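Slide 1. Parallel fingers compared: Kareo pads and Talebi pads
Speaker: Seema Agarwal. Time: 12 minutes plus questions.

Start with the question we were given in June. Which pad holds a thin plastic handle without letting it rotate under load? Same arm, same controller, same tasks.

Slide 2. Setup
Two arms. One steadies the container, the other does the work. Wrist camera for close view, second camera on the other arm. Do not go into calibration unless asked.

Slide 3. Trials
3,820 grasps over some 28 tasks. Say that scooping was the hardest group for both pads. Grip force was fixed per task, so the Kareo numbers are slightly pessimistic — mention this before someone else does.

Slide 4. Failure types
Slip along the handle: similar for both. Rotation about the pad contact: Talebi clearly better. Pause on the plot. The axis is log scale.

Slide 5. Scooping from a bag
Yellow scoop held by the handle, bowl up at the mouth of the pet food bag. Point out how little of the bag opening the wrist view leaves clear once the tool is in the grip.

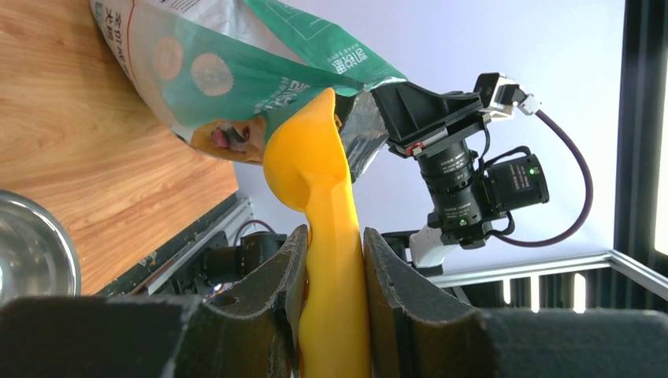 Uthai Boonchu asked at the Friday run-through whether a longer finger would fix rotation without changing the pad material. Answer: not tested. Longer fingers also flex more, and we have no stiffness data for them.

Slide 6. Next
Repeat with force control on. Leave this slide up for questions.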